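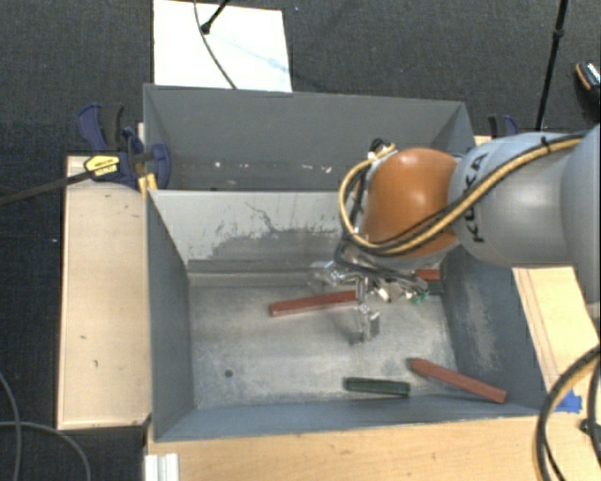 Sorting by Colour with a Two-Bin Cell
Project report, Droltley Robotics Workshop, second-year group C
Final version, July

1. What we were asked to do

The brief was to get the arm to take coloured blocks from one bin and put them in the one behind it, red first, then green, without a person touching anything between start and finish. Previous groups have reported this as more or less solved. After a term on it we don't think it is, and we are a bit doubtful about how those earlier groups did their counting. Their reports give a success rate but never say what counted as a success. Is a block that lands on the rim and tips in a success? We decided it was not.

2. Set-up

We used the workshop's KUKA arm with the gripper that was already fitted. The bins sit one behind the other on the wooden work surface and are clamped against boards. The clamping was our first change. The instructions we inherited said the bins were heavy enough to stay put, and they aren't. A finger catching the wall shifts the front bin enough to spoil every pick after it.

The control software is Turnodon, which the department has a licence for. Block positions come from Plasska, a colour-finding program written by an earlier year. Its notes describe it as "robust to lighting". We would like to know what lighting they had.

3. Method

Each run began with the blocks tipped into the front bin by hand and left however they fell. The arm was given 30 seconds per pick. If it had not closed on a block by then, the pick was marked as failed and it moved on to the next. We logged 363 picks over the term. Runs where somebody leaned on the bench or restarted the software halfway through were thrown out, and are not in that total.

We did not rearrange awkward blocks. This made our figures worse, and we think it should be a rule for next year's groups.

4. What happened

Red was found reliably. Dark green was not. Against the scuffed grey metal of the bin floor, and especially in the shadow of the gripper, Plasska often treated a green block as part of the floor. Raising the sensitivity fixed that, and then it began to report the worn patches on the bin wall as blocks. The arm went for them with great confidence. We ended up with a middle setting that does neither job well.

Blocks lying out on the floor of the bin were mostly fine. Blocks against a wall were the real trouble. The fingers need room on both sides, and a block resting flat on the wall gives them none. Nearly all our failed picks on red were of this sort. We tried 2 fixes:

Pushing the block away from the wall with a closed gripper before picking. It works on a single block. With others close by it just moves the problem along.

Coming in at a tilt. Better, but the cables round the gripper get pulled tight at the steeper angles, and we were told to stop before something came loose. We stopped.

The Åberg method, which our supervisor suggested, scores every possible grasp and takes the best one. We got it running late in the term and only on part of the bin. It looked good on the afternoon we tried it. One afternoon is not evidence and we have left it out of the results.

5. Do we believe our own numbers?

Partly. The picks on red in the open part of the bin we would stand behind. The green figures depend so heavily on the time of day that we are not sure they measure the arm at all. Runs started after 4 pm came out worse, and we only noticed when we sorted the log by start time. By then it was too late to repeat the morning runs with the blinds down.

We also never tested with different blocks. Anyone claiming from this report that the cell can sort "objects" should be sent back to section 1.

6. For the next group

Line the bin floor with something plain and matt, or replace the bin. Write down what counts as a success before the first run. Fix the lamp in one place and tape round its foot. Check the clamps each morning, the left one works loose. Keep the raw log, including the embarrassing parts, and hand it over with the report. We were given a single page of percentages and it was no use to us.

The log and our settings file are in the group folder on the workshop drive. The tilt code is there too but switched off.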